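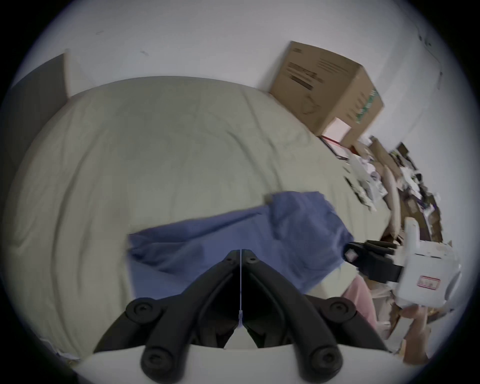

Peton > Hand Grippers > Comparing Jaws

One reader wrote in that cloth sorts out good fingers from bad faster than any block test, and we love that advice!

1. Lay a garment on a bed.
2. Close the jaws on one fold and lift — slowly.

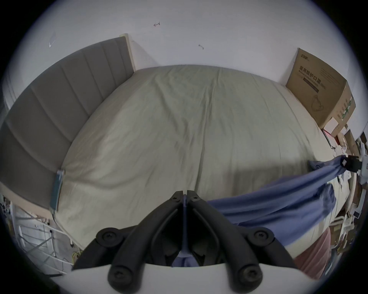

Could I use a towel instead, another reader asks. Yes, but stick with it for all 40 grips.

CAUTION: Keep your free hand clear of the jaws. 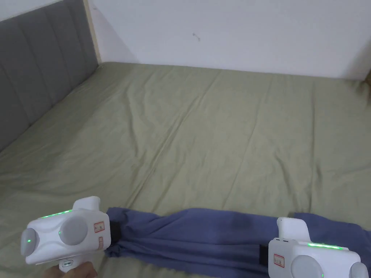

Two-Gripper Test

3. Pull the cloth fairly taut between both grippers.
4. Swap sides and compare. It's great fun!

Contact Peton | Back to top

Related:
Choosing Fingers
Drirnwood Arm Setup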